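How to Pack a Handlebar Bag for a Day Ride

A day out on the Rornside loop needs less gear than most riders bring. The steps below work for a bag of three to five liters and a ride of up to 100 kilometers.

1. Lay everything out first. Put back anything you did not use on your last two rides.

2. Put heavy items at the bottom, close to the bars. That means the multi-tool, the spare tube and the mini pump if it fits. Wrap the tool in a rag so it does not rattle.

3. Roll your rain jacket tight and push it in on top of the tools. In October I add thin gloves.

4. Keep food where you can reach it. I carry some 200 grams of dried fruit and a sandwich – more if the Ametepe store is closed.

5. Close the bag and pull the straps snug. Turn the bars fully both ways and check that no cable is pinched.

6. Ride around the block before you leave. If the bag sways, tighten the lower strap and try again.

Posted 2020-12-11 by Jianhua Zeng
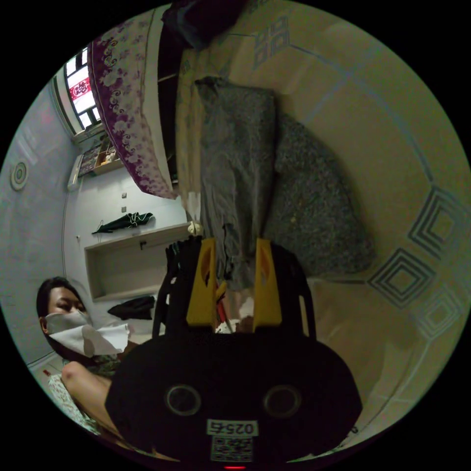 Comments

Khanyisile Dlamini: Does this work with drop bars? Mine are narrow and the bag hits the shifters.

Jianhua Zeng: Try foam spacers behind the bag. If it still touches, go down a size.

mudguard24: I put the tube under the saddle. Leaves room for a second sandwich.

Related

Muka Hill Climb: Where to Rest
Givness to Rornside by Gravel
Fixing a Flat in the Rain

We use cookies to remember your settings. By staying on this site you accept our cookie policy. Accept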